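Dendgate Teleop Kit: two weeks of driving a robot around a fake living room

The pitch for the Dendgate kit is that anyone can teach a household robot a chore. You sit at your desk with the hand controller, steer the robot through a simulated home, and the software learns from your runs. I have heard this before, mostly from companies that would like me to do their work for them.

Setup took me most of an afternoon in April. The controller paired on the second try. The software wanted an account, then an update, then the account again. After that I picked the room called Szabó, which comes with the base license. The others cost extra, and I didn't pay.

I recorded 104 runs of one task: drive across the room, stop facing the sofa, back away. That's a dull task, and I chose it for that. Of those, the kit threw out 13 for "operator hesitation." I was hesitating. You would too with the lag on the turn stick, which gets worse the longer you leave the program open. Restarting helps for a while.

Then you train it and let it go by itself. My best version finished the task in 68 percent of its test drives, and that was with the starting point left where I had put it. Move the start a little and it headed off toward the door with great confidence. The manual says to record more runs. Of course it does.

The controller itself is decent. It fits the hand, the trigger has a nice firm pull, and the cable is long enough. Briteo's cheaper controller made my thumb sore and this one never did. I also like that you can play back any run and trim the bad ending off it, something the Dorkow software still can't do.

The picture is my biggest gripe. For this money I expected to see where I'm going. Walls are smeary, edges are jagged, and small stuff turns into black specks you have to guess at.

Worth it if your job is already paying. I'd wait for a sale, or for version 2.
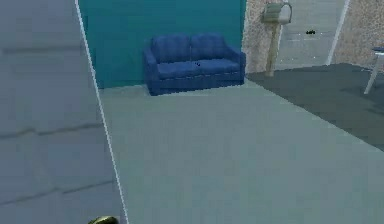
Szabó room in the simulator, with the blue sofa against the teal wall.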